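Moving from a weekly rotation to one fixed spot, anyone done it?
Street Food Traders Board > Running the Truck

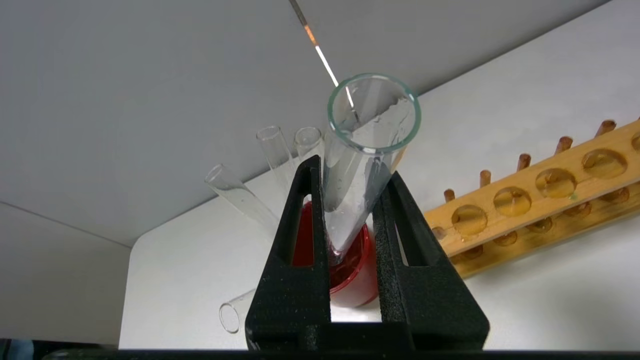 Test tube in the gripper, rod at the mouth.

griddle_parveen
17 June 2022

We run a flatbread and grilled halloumi truck called Pirko. Two of us on board, three on a busy night. For the last three years we have moved every day. Brewery one night, office park at lunch, farmers market on the weekend, and whatever private bookings come in on top of that.

The Hotimum lot has offered us a permanent space. It's the old garden center out by the ring road, gravel surface, picnic tables, shared restrooms. They want 400 a week, power included, water not included. Six trucks in total when it is full. Biswas is already signed, and so is a dessert trailer.

At the moment our pitch fees come out at less than that, but we burn a lot of fuel and lose time on setup every day. I have a list of regulars who follow the schedule online and I don't know how many of them would drive to one place.

Has anyone gone from moving to staying put? Mainly want to know what it did to weekday lunches.

Parveen Pathirana

tamale_dept
We did it two years ago at a different lot. Weekday lunch dropped by half in the first month and never came all the way back. Evenings more than made up for it. If your lunch trade is office people on foot, they will not get in a car for you. They'll eat from whoever takes your old space.

What are the hours in the agreement? Ours said we had to be open for every hour the lot was open, including Monday nights in the rain. We paid staff to stand there.

griddle_parveen
It says "core hours," 11 to 2 and 5 to 9, five days out of seven. We can pick the two days off but they have to be agreed with the lot.

tamale_dept
That's better than ours was. Get the two days written into the agreement. "Agreed with the lot" means they can give you Saturday.

smokeline
I would not do it. 400 a week is fine in June. In January it's the same 400 and there are four people in the parking lot. With a rotation you can park the truck for a slow month and it costs you insurance and storage. With a fixed spot you are renting a restaurant with no roof.

Also six trucks on one lot means you split whatever crowd there is. At a brewery you're the only food.

rye_and_pickle
Disagree with smokeline on the second part. Six trucks bring people who would not come for one. Families especially, where one kid wants fries and the other wants noodles. We are one of four at our place and our average Friday there beats any brewery night we ever worked. A brewery taproom holds what, 80 people, and a third of them already ate.

Agree about winter though. Ask for a seasonal rate. Most lots will do it if you ask before signing. They won't offer.

smokeline
They bring people the first summer. Wait until the third.

rye_and_pickle
We're in our third.

smokeline
Fair enough. I still think it depends a lot on who else is on the lot. If Biswas is the Biswas I know, they do a grilled wrap that is pretty close to what Pirko sells. Is there anything in the agreement about menu overlap?

griddle_parveen
Same Biswas. They do a chicken wrap and a paneer one. We do flatbreads, folded, so yes, it is close. Nothing in the agreement about menus. I asked on the phone and was told the lot "tries to keep a mix."

lunchbox_dee
Ask for that in writing as well. The wording we have is that no new vendor can be added whose main item is the same as an existing vendor's main item. It doesn't cover sides, and everybody sells fries. Since Biswas was there first it would protect them from you and not the other way around, so talk to them before you sign. They may not care.

What does the power include? 30 amp or 50? If you are running a griddle, two fridges and a fan off 30 you'll trip it on the first hot day. We had to keep the generator going for the fryer even though we were paying for hookup.

griddle_parveen
Griddle is propane so we should be OK on 30. Fridges, lights, the fan, the card reader and a small hot cupboard. I will check what the pedestal is.

tamale_dept
Check who is responsible for gray water too. Ours had no dump point and we drove the truck off every second night to empty it, so there went the saving on setup time.

coldbrew_hank
I have a coffee trailer, so take this for what it is, but has anybody looked at footfall there? Indance ran their Thursday events in the same garden center last year and I did a few of them. The sign said 3,000 capacity. I never saw it anywhere close. Good crowd between 6 and 8 and then nothing. Parking is fine. Turning left out of there at rush hour is terrible and people complained about it to me at the window all night.

Rent was lower then.

griddle_parveen
That is useful, thank you. Did you do lunch there at all?

coldbrew_hank
Once. Sold 34 drinks, a lot of them to people working on the site.

rye_and_pickle
One event with no regular trade isn't much to go on. A lot that's open every day builds up. The first six weeks of ours were bad and I nearly pulled out.

smokeline
And how many trucks did pull out in those six weeks?

rye_and_pickle
Two. One was going under before it got there.

lunchbox_dee
Could you do both? Evenings on the lot and keep your best two lunch stops. We pay a part-time rate for four evenings. It means towing in and out, but you keep the office people.

griddle_parveen
I asked about part-time after reading this. They said not for the first year, they want every space lit and open. They did say they would look at a lower rate from the start of January to the end of March, no number yet. The pedestal is 30 amp. There's a dump point behind the restrooms, and it's shared.

I also spoke to the owner at Biswas. No problem with us being there as long as we don't put a chicken wrap on the board, and we don't plan to.

Our mailing list is at 1,019. I sent a short note asking who would come out to the ring road for dinner. Plenty of yes answers, but it is easy to say yes to an email.

tamale_dept
Halve it and then halve it again. Still worth having.

smokeline
What's the notice period?

griddle_parveen
Three months either side.

smokeline
Get it down to one for the first winter. If they won't move on that, I would keep the rotation.

griddle_parveen
Will ask. I have until the end of the month to answer them. I'll post the rate when I get it.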